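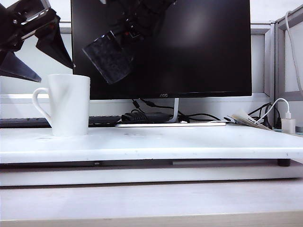
I put off cleaning my monitor for most of the winter, then one sunny morning I sat down with my coffee and couldn't read a spreadsheet through the fingerprints. So I finally learned how to do it properly, and it takes me 11 minutes now, including the fussy bits in the corners.

First, turn the thing off and let it cool down. Dust shows up so much better on a black screen! I unplug mine too.

You need two microfiber cloths (the smooth kind for glasses, not the fluffy kitchen kind) and a little distilled water. I bought a pack of Kullo cloths and they've been through the wash a bunch of times without fabric softener, which leaves streaks. Skip paper towels. I used them for years on my old Gorkine and there were tiny scratches all over it by the end.

Start dry. Wipe from the top down in long, light strokes and don't press, even if there's a stubborn spot staring right at you. Most of the gray fuzz comes off in this pass.

Now dampen the second cloth. Damp, okay? If you can squeeze a drop out of it, it's too wet. Never spray the screen itself, the liquid runs down into the bottom bezel and that's how my friend Homa Rashti lost a monitor she'd paid over $599 for (she still brings it up). Go over the greasy patches in small circles, then dry the whole thing with the first cloth, using a clean side.

Glossy screens streak more than matte ones. When I get streaks I breathe on the glass and buff, and that usually does it. No window cleaner, please, the ammonia can wreck the coating.

For the vents in back I use a soft paintbrush. Leave everything off until it's totally dry, then plug it back in.

Related posts
Getting crumbs out of a keyboard
My Flalleo desk lamp, one year later
Hiding cables with binder clips
How I cleared 71 icons off my desktop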